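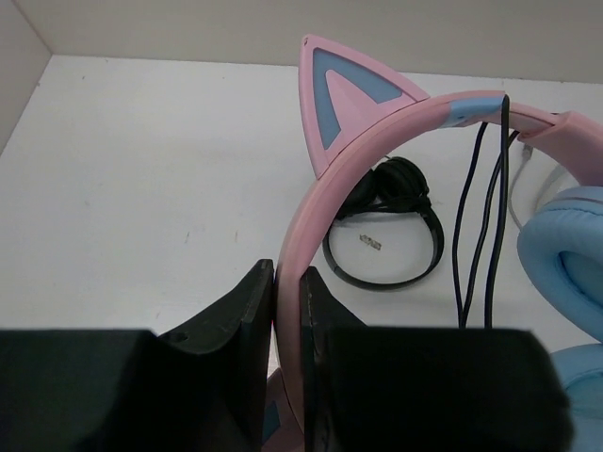

*A robot's gripper holding a pink and light blue headset with cat ears. The picture comes from the small camera near the gripper.*

# How does a robot know where to grab?

Pick up a pair of headphones from a table. It probably took you a second, and you may have been thinking about lunch while you did it. Your eyes found the band, your arm reached out, and your fingers closed at the right moment.

A robot has to be told how to do each of those things. The telling is done by software, which is another word for computer programs. This page follows the programs through one job: picking up a headset.

## Step 1: Finding the thing

A camera gives the computer a picture, but to the computer a picture is only a huge grid of numbers. Each number says how bright or what color one tiny square is. These squares are called **pixels**. There is no label on the grid that says "headset."

The part of the software that makes sense of the numbers is called **perception**. It looks for places where the color changes quickly, such as the line between a pink band and a white surface. Those lines are called edges. Then it groups the pixels that seem to belong to the same object.

Look at the picture again. A second set of headphones, all black, is lying behind the pink one. You can tell right away that there are two, even though one partly covers the other. The program has a harder time. Several black cables hang down from the pink headset, and the headphones behind it are black too. Do the black pixels belong to the thing in front or the thing in back? The robot's fingers are very dark as well, so the program also has to know which pixels are the robot itself.

One way to teach a program this is to show it many pictures in which a person has already drawn a line around each object. Ewurabena Amegashie draws those lines for a robot software team in Torkdale. On her first day she outlined 100 pictures of headphones. The cables took her the longest.

## Step 2: Choosing where to hold it

Once the program has found the headset, it must pick a place to grab. Programmers call this a **grasp**.

A gripper like this one has two fingers that press toward each other. It works best on a part that is narrow enough to fit between them. The headband is a good choice. A big round ear cup might be too wide, and a soft cushion squashes when you press on it. A cable is narrow, but the headset would dangle and swing if the robot lifted it that way.

The program gives each possible grasp a score. A grasp gets a better score if the fingers can reach both sides of the part. It loses points if a finger would bump into something on the way in. The grasp with the highest score is the one the robot tries first.

You can try this yourself. Hold up your thumb and one finger and pretend they are the only ones you have. Now pick up a shoe, a mug, and a hairbrush. Where did you hold each one?

## Step 3: Planning the path

Now the robot knows where its hand should end up. It still has to get there without hitting the table or the walls around it. Working out the route is called **planning**.

A robot arm has several joints, like your shoulder, elbow and wrist. The planner tries out different ways of bending them, all inside the computer, before any motor turns. If a route would push the elbow into a wall, it is thrown out. The planner keeps looking until it finds a route that is clear from start to finish, or it stops and reports that there isn't one.

Carrying an object makes planning harder. A headset with ears and cups sticks out much farther than the fingers do, so the planner has to treat the headset as part of the arm.

## Step 4: Moving and checking

A plan is only a list of positions. The part of the software that makes the motors follow it is called **control**.

Control works in a loop. It reads where each joint is, compares that with where the joint should be, and sends the motor a small correction. Then it does the same thing again, many times every second. You do something like this when you ride a bike — you lean a little too far one way, feel it, and lean back.

Closing the fingers is a control job too. If they press too lightly, the headset can slip. If they press too hard, the plastic might crack. Magdalini Pappas, a programmer on the same team, once spent 15 days changing the numbers for how hard the fingers squeeze. She says the hardest objects were paper cups.

## Words to know

- **Pixel:** one tiny square of a picture
- **Perception:** the software that finds objects in camera pictures
- **Grasp:** the way a robot holds something
- **Planning:** choosing a route for the arm
- **Control:** making the motors follow the plan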